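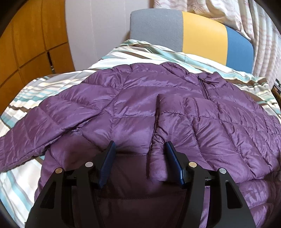
Olivares asks whether the Serkuvent dryer may be used for down clothing on the standard cycle. It may not. Use Program 4 for all quilted and down-filled items, and follow the steps in this section.

Section 4. Drying Down-Filled Clothing

1. Close all zippers and empty the pockets.
2. Clean the lint screen.
3. Place one garment in the drum. Do not add towels or bedding.
4. Turn the dial to Program 4 and press Start. The cycle runs for 114 minutes.

Caution: Do not dry items that have been treated with solvent — vapors may ignite.

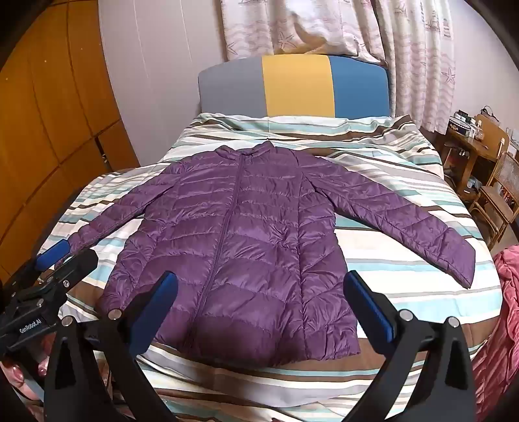 Reading time for this section: 4 min

5. When the tone sounds, remove the garment and lay it flat. Feel each section for clumps and break them apart by hand.
6. If clumps remain, select Extra Time and run the dryer for a further 20 minutes.

Note: On models fitted with the Vallik moisture sensor, Extra Time may end early. The indicator light stays green until the door is opened.

For replacement lint screens, order part 340 from a Cladon service center.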